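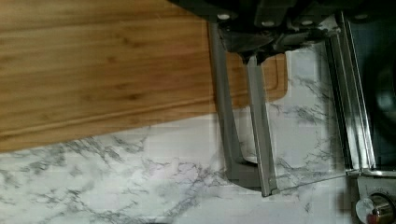 The counter, as found

We moved the kitchen of the Ormsby house into the light in November, which is a grand way of saying we cleared the table that used to block the window. What follows is a short gallery of the one stretch of counter that gets all the use. The rest of the kitchen is perfectly nice and mostly holds mail.

A word about the counter itself, as people ask. It's white with gray veins, and the veins are excellent at hiding things. Salt disappears on it. So does flour, and so did one of Lộc Võ's contact lenses, for most of an evening. The pattern gets busier in some places than in others, and we have learned to chop over the plain parts if we ever want to see a clove of garlic again.

The board came from a shop called Tramov, which closed shortly after we bought it. We don't feel responsible. It was the second-largest size they had, chosen after a long argument in the aisle about whether the largest would fit in the sink. The second-largest doesn't fit in the sink either. It gets washed at a slant, one end at a time, with water running down somebody's sleeve.

It has a groove for juice, and the groove has been a success. Before this we had a flat board and a tomato could travel. Now the tomato stays in its moat, and the only thing left to worry about is carrying the board to the stove without tipping it, a skill that Trí Lưu has and I do not.

Oiling: every 6 weeks, according to the little card that came with it. The card is in a drawer. The oil is in a different drawer. They meet twice a year.

The long view

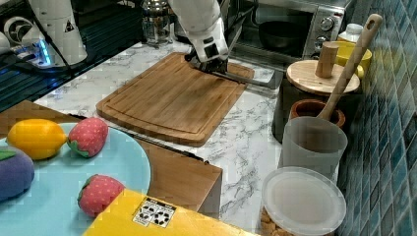
Mỹ Lương would like it known that a knife that long has no business near a board that size, and that she has been saying so for years. She does all her own chopping with a paring knife the length of a finger, on a plate, and finishes before the rest of us have decided where to stand. She also wants the French press moved away from where people are cutting. We have moved it. It came back.

Coffee

The French press makes four cups if you believe the box and two if you have met us. Glass was a brave choice. Its predecessor was also glass, and so was the one before that. Barış Ersoy grinds for it by hand and will tell you, while grinding, why the electric grinder is a mistake. By the time he has told you, it's lunch.

The toaster oven

We have a full-size oven. I mention it out of fairness, as it has done little wrong. But the toaster oven heats up fast and has only two knobs, and that settles most questions in this house. A round pan fits inside it, so a round pan is what everything gets made in: cornbread, eggs, a lasagna that had to be cut like a pie. The recipe for that one called for a temperature we couldn't manage without smoke, so it went in at 270 and stayed there until people stopped asking.

Things with lids

The canister has a wooden lid with a knob on top, and it is the best-looking object we own. For this reason it stays out on the counter, and for this reason everybody opens it to see what's inside. The snack container next door has a plain frosted lid and is opened even more often, with less interest in the design. Kiều Giáp refills it. She has asked that people stop leaving three pieces in the bottom so as not to be the one who finished it.

The spatula

Too long for the drawer. It has a hole in the handle, so in theory it could hang from a hook, and in theory there is a hook, bought from Trorent in a pack of 4 and now somewhere in the garage with its brothers. Meanwhile the spatula leans. It has been leaning so long that guests put it back at the same angle after using it. I find this touching.

The small pot

Terracotta, bought to hold basil. The basil had other plans. Since then it has held twist ties, a lemon and, for a while, the spare key. I vote for trying thyme next. Lộc votes for leaving well enough alone.

The yellow bowl

The last survivor of a set. It's the right size for beating eggs, for soaking beans, and for carrying peelings out to the compost, though we try to do these in a sensible order.

More to come once we get to the pantry shelf. There are 124 jars on it, counted by Trí during a power cut, and he says at least nine of them are cumin.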